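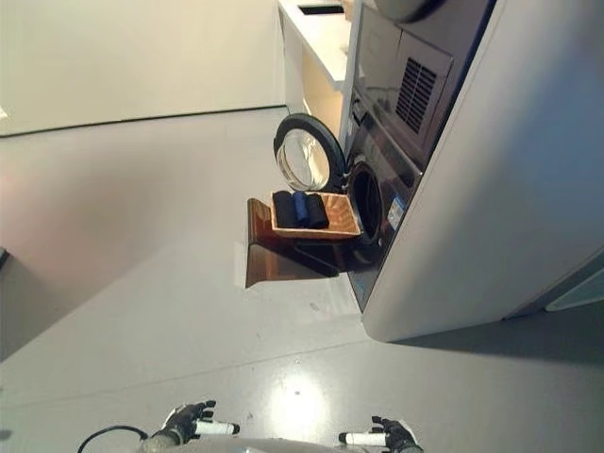

Trallton Relays

The Trallton Relays is a yearly track meet held in the river town of Trallton, made up entirely of relay races and run over a single long day in April. It is a small meet by most measures, with one stadium, one modest grandstand and a program that fits on a folded sheet of paper, but it has been a fixture of the early outdoor season for as long as most of its regulars can remember, and a good many club runners will tell you that it was the first place they ever handed over a baton in front of a crowd.

The meet is organized by Trallton Harriers, the town's athletics club, and takes place at Prostmont Field, a six-lane track on the low ground north of the river. Entry is open to clubs, schools and what the rule sheet fondly calls "any four people with matching shirts," a category that has produced some very slow and very popular teams over the years. At the most recent meet, 362 runners took part.

History

The relays grew out of a friendly match between Trallton Harriers and their neighbors from Cerkeck, a mill town farther up the valley. The two clubs had been meeting each spring for an ordinary afternoon of running, jumping and throwing, with a supper afterward, and the relay at the end of the day was always the part people talked about on the way home. One cold April, with the jumping pits flooded and the throwing circle under a good inch of water, the clubs agreed to drop everything else and simply run relays until it got dark. They ran nine of them. The following spring they did the same thing on purpose, in sunshine, and invited three more clubs.

For many years the track was cinder, and older members still speak of it with a mixture of love and resentment. It drained badly along the back straight, so the outside lanes were generally thought to be faster in a wet year, and captains would argue over the lane draw with real feeling. The cinders were replaced with an all-weather surface when the town rebuilt the ground, and the wooden grandstand was moved a short way back at the same time to make room for a proper warm-up strip. The lane draw is still held in public, in front of the stand, on the morning of the meet.

The meet was called off once, after a late snowfall, and moved once, to the school field in Cerkeck, while the new track was being laid. Cerkeck people like to count that year as the best of the lot.

Events

The present program has 17 races. The sprint relays over 4×100 and 4×400 meters are held for men, women and mixed teams, and there are school races in several age groups, which fill most of the morning. A 4×800 meters comes just after lunch, and so does the distance medley, in which the four runners cover 1200, 400, 800 and 1600 meters in turn.

Ordinary relay rules apply to nearly everything. In the 4×100 the baton must pass from one runner to the next inside a takeover zone 30 meters long, and it is the place of the baton that matters, and not the place of either runner's body or feet. A dropped baton may be picked up again by the runner who dropped it, provided nobody else is hindered along the way, and the Trallton crowd has a long-standing habit of cheering this loudly.
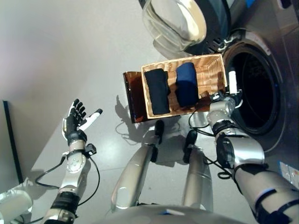

The Michailidis Mile

The last race of the day is the one that the meet is best known for. The Michailidis Mile is a relay of four legs, each a full mile, run from a standing start at 6 in the evening, when the light comes in low across the home straight. It takes its name from the Michailidis bakery in the market square, which has given the trophy, and a large number of rolls, since the race was first held.

Its one peculiarity is the order of running. Each team must send out its youngest member first and its oldest last, whatever their speed, so the lead tends to swing back and forth in a way that a straightforward race seldom allows. A team of quick teenagers can be half a lap clear after two legs and be swallowed up completely on the fourth, and the reverse happens nearly as often.
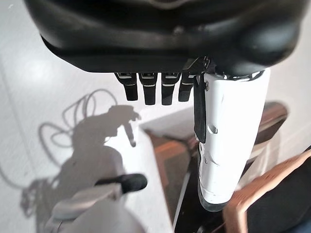 Clubs have tried all sorts of ways around the rule, the commonest being to find four runners born within a few months of one another, and in such cases the officials ask to see birth dates at the entry desk. Twins are placed in order by the hour, if they know it, and by the toss of a coin if they do not.

Trallton Harriers have won the race 15 times, more than any other club. Cerkeck are next, and have a fair claim to the most exciting finish, having once taken the race on the line after their last runner started in fifth place.

Notable runners

The name most closely tied to the meet is that of Oanh Nghiêm, who first came to Prostmont Field as a schoolgirl in the morning races and went on to run the opening leg of the Michailidis Mile for Trallton, then the second, then the third, and at last — after a good deal of teasing from her teammates — the fourth. She is the only runner to have been on a winning team in all four positions. Nghiêm later coached the club's junior squad, and the cup for the girls' 4×400 meters carries her name.

See also

Baton (athletics)
Distance medley relay
Trallton Harriers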